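Wednesday, April 14, 2021

I want to write this before I sleep, because tomorrow I will mix the details. Our evening course was invited to the open day at Silberg, and I went with Pylyp. The bus 319 was late, so we missed the coffee but not the talk.

The first hour was only simulation. They have a big screen in the hall and the robot lives inside the computer. The woman who presented said that they train in the computer first, and the real arm in the next room comes later, in June if the parts arrive. The program is called Kultari. I wrote the name on my hand and now I cannot wash it off.
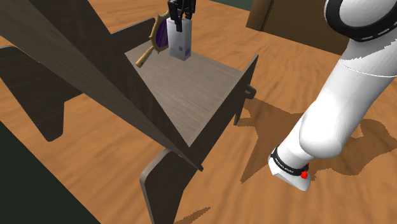
Pylyp Pylypenko, from the hall at Silberg

The task is simple to say: take the small box from the seat of the chair-like furniture. There was a hand mirror with a gold frame lying right beside it, and I was nervous for the mirror, although it is made of numbers and cannot break. Pylyp asked if the seven years of bad luck are also simulated. The woman laughed politely. I think she hears this often.

She told us they run this task 400 times in one night, and each time they change the light and the places of the things a little. In the morning somebody reads the list of failures. I liked this part most. In my work at the pharmacy I also read a list of failures in the morning, only mine is on paper. 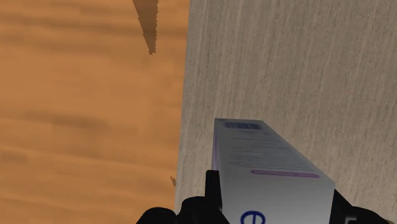 My own question was about packages, of course. At the pharmacy I take cartons from the shelf all day and I never think about my fingers. I asked how the robot knows how hard to press. She said that in Kultari it is a setting, and with the real arm it will be a problem - she said this very calmly. On the screen the carton was standing between the two black sides of the gripper, and I tried to read the small print under the barcode, as I do at work, but it was only gray lines. The big blue "e" I could read without glasses.

After, there was soup. Pylyp took two bowls. I must return the visitor badge, number 133, I found it in my coat when I came home.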